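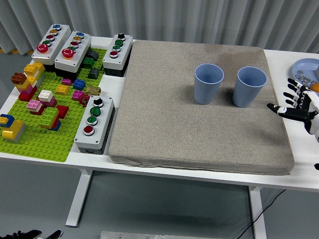

The Cup Comes Back

Plastic. Ribbed. Light blue. Not much to look at, and for years we hid ours at the back of the cabinet behind the good glasses. Now every second house I visit has them out on show.

Blame the breakages. Blame the price of glass. Or blame Kudora, the little housewares store on the corner that put a stack of ribbed cups in its window in June and sold 300 before the month was out. People came in for one and left with six. Then they came back for the plates.

The ribs do the work. A smooth plastic cup looks like a picnic. Put ridges on the side and it catches light, throws a bit of shadow, feels like something in your hand. Stick to one pale color. Blue is my pick, it sits well with gray and white and doesn't fight with anything louder on the table.

And there is always something louder. Duplo, in a lot of houses. Big bricks in red, yellow, pink, a green baseplate that never gets put away because the tower on it isn't finished. Push buttons too, the fat industrial kind, blue and green and red, which kids will press untill dinner is cold. I used to clear it all. Gave up. Give the bricks one end and the cups the other, and the table looks like you meant it.

What goes underneath matters more than you'd think. A thick felt pad in gray takes the clatter out of a hard white top, and pale blue looks great on it. Arkeveck cuts them to order, about 700 grams for a big one, so it stays put. Round off the corners or they curl. Shake it out by the back door once a week, spot clean with cold water, dry it flat. Not over a chair, it'll crease.
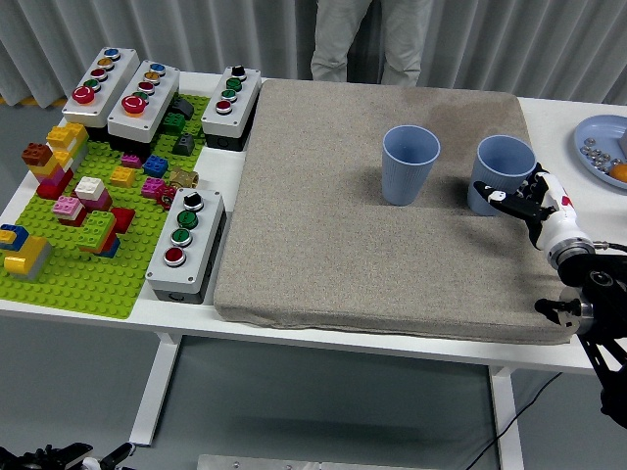
Halvard Nyberg wrote in to say he'd keep felt well away from any drink, having lost one pad to grape juice and another to soup, and that cork wipes down in half the time. Fair enough. Cork is duller, though, and it crumbles at the edges.

Small dishes next. One round plate in the same blue as the cups, off to the side, for whatever turns up in pockets. Little metal bits, an orange ball. A shallow rim is fine. Deep bowls just turn into a junk drawer with no drawer.

For the wall behind, pleats. A pale gray curtain hides shelves, cords, the ironing board, and softens the room for the price of a rod and a few yards of cloth. Siliņa has a plain one that washes at 30 degrees and hangs straight back up damp. Skip the lining. Go long, you can allways hem it.

Cups, last word: buy 2 more than you need. They wander off to the bathroom and the yard, and the color changes a shade from batch to batch. Cuvent's newer ones are a touch greener than the old. Mine don't match any more and I've stopped noticing, mostly.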